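Laundry and bedding advice I stopped believing, and what I do now

Posted 7 Jan 2022

Every winter the same tips go around again. Vinegar in the rinse. Tennis balls in the dryer. Freeze your jeans. I have been washing for a household of four for a long time and I've tried most of them, usually more than once, because I didn't trust the first result. Some hold up. A lot of them are repeated by people who I suspect have never tried them.

Vinegar as softener

Half a cup in the rinse does make line-dried towels a bit less stiff. I'll give it that much. The claim that it "locks in color" is another matter. I washed two navy T-shirts from the same pack all through one March, one with vinegar and one without, and by the end I couldn't tell which was which. My sister couldn't either, and she was trying to. Also check your washer manual before you pour it in every load, as some makers warn that it's hard on rubber seals.

Never mix it with bleach. I mention it only because I keep seeing "boost your whites" recipes that list both.

Using less detergent

Most people use too much, and I was one of them. The cap on my old bottle of Vedness had a line for a "regular" load that would have washed a tent. I now fill to half that line for ordinary clothes and go up to the line for the muddy stuff. If your towels feel waxy or smell sour as soon as they get damp, run them once with no detergent at all and look at the water. Mine had suds in it. That was enough to convince me.

Pods I don't bother with. You can't use half of one.

Sorting

The old rule was whites, darks, colors, delicates, and I think a few of those piles exist to keep the machine company busy. I sort by weight first. Jeans and hoodies with other heavy things, shirts and underwear together, sheets alone. Heavy and light in the same dryer load means the light things get baked while the heavy ones are still damp at the seams. Color matters for anything new and red or new and dark blue. After four or five washes I stop caring, and I haven't turned anything pink in years.

Do it on the bed, by the way. Sorting clean clothes on the floor is how you end up washing them again, and a table is never big enough.

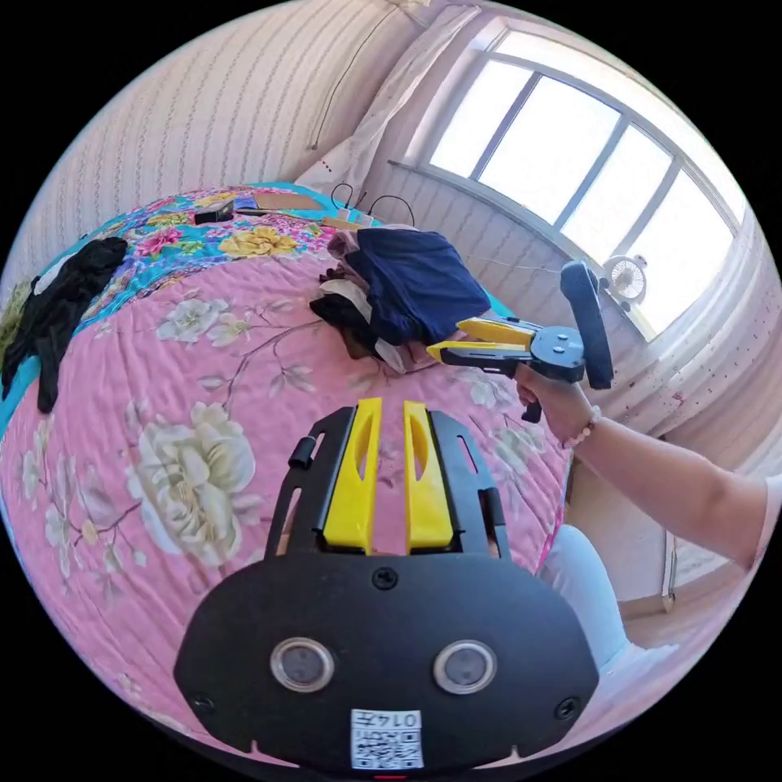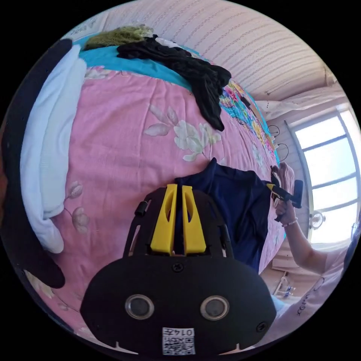
Wilmer Ospina wrote in to disagree with me on sorting. He says weight is fine for the dryer but in the washer he goes by dirt and nothing else, so that work pants never share water with pillowcases, and he thinks my "stop caring after four or five washes" is going to catch up with me the day I buy a cheap black towel. He may be right about the towel. I've kept my piles, but the work pants now go in by themselves.

Folding fitted sheets

There are a hundred videos of this, all done by someone with very long arms. Tuck the corners into each other, lay the thing flat, fold the elastic edge in, fold in thirds. It works. It also takes me longer than putting the sheet back on the bed, so in our house the sheet mostly goes straight from the dryer to the mattress and the spare set gets folded badly. Put the spare set inside one of its own pillowcases and you won't see how badly.

Thread count

I don't pay for it anymore. Our 600 sheets from Granden pilled before the cheaper ones did. I was once shown a set marked 1174, and I would love to know who counted. As far as I can make out, some sellers count each twisted strand as its own thread, which gets you a big number and tells you very little about the cloth. Feel it and hold it up to a window. If you can see a lot of daylight through it, put it back.

Dryer balls

Wool ones, tennis balls, the spiky plastic kind. They do help pillows and comforters, which otherwise clump in a corner. For ordinary clothes I timed it with and without and saved 8 minutes on one load and nothing on the next — so I'd call that noise, and there's plenty of the other kind of noise too. The Drulitz set I was given claimed to cut static. It didn't. Taking synthetics out while they're still slightly damp does.

Freezing jeans

No. They come out cold and they smell the same by lunch.

Lint

Clean the screen every load, you know that one. What gets skipped is washing the screen itself. If you use dryer sheets, hold it under the tap. If water pools on the mesh, it has a film on it. Dish soap and an old toothbrush, then let it dry before it goes back. Pull the hose off the back once a year as well. Ours is held on with a D'Souza clamp that needs a flat screwdriver, and I now keep one hanging behind the machine on a nail.

Still undecided on baking soda for musty closets. There's an open bowl of it in ours and I'll check it in March.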